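Visit notes, Seixas shared workshop, October

I went to the Seixas open evening expecting a sales pitch and got most of one. The members are building a kitchen helper arm they call Wasar, and the flyer said it would "unpack your groceries by spring." I have heard that before, from people with far more money.

Iolanda Cordeiro runs the build. She does the control code and keeps the parts ledger, which stood at $1,109 that evening. I asked if that included the arm. It did not. The arm came used from Westent and sits on a separate page of the ledger that I wasn't shown.

Nearly all the work so far is in simulation. They have a wood table, some dishes and a snack bar modeled, and a virtual camera looking out over the gripper. Getting hold of a thin wrapper is the job they have spent the most time on.

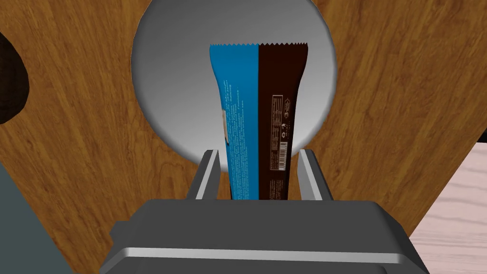 *Snack bar held upright in the simulated gripper, pinched near the base.*

Fine, it's a good pinch. But a simulated wrapper doesn't crinkle the way a real one does, and I said so. Edivaldo Peixoto, who handles the modeling, didn't argue. He said the friction values came out of a Divix sample file and he hasn't measured a real wrapper yet. I'd have put that on the flyer.

He runs attempts in batches of 100. The best batch so far logged 58 good grasps, and the count only covers the grasp — putting the thing down somewhere useful gets scored later, by rules still being written. I looked over the table setup while he talked, yellow bowl and all.

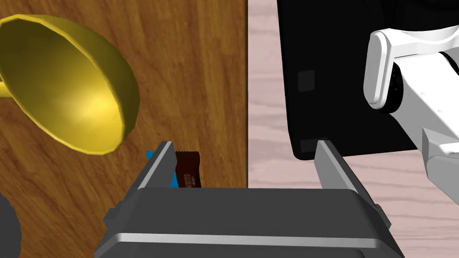 Could you run this at home without buying an arm first?

You could run the simulation part on a decent desktop, but you'd learn very little about whether your own gripper can do the job.

After the coffee break we got camera placement. Iolanda wants the view close to the fingers so the software can line up a grasp. My complaint is that a big object near the fingers can fill half the view and leave you with very little to go on. She has 159 saved views to sort through, and she agreed that some of them are useless for planning.

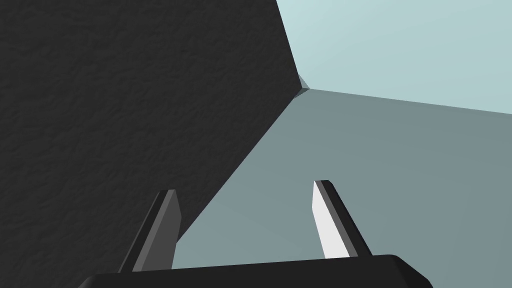 *Gripper open, with a dark textured block taking up most of the left side.*

I left at 9:30 p.m. with a flyer and no date for a test on the real arm. Iolanda said "after the wiring." I'd go back for that. I wouldn't pay the $58 membership to wait for it, and I'd want to see the other ledger page first.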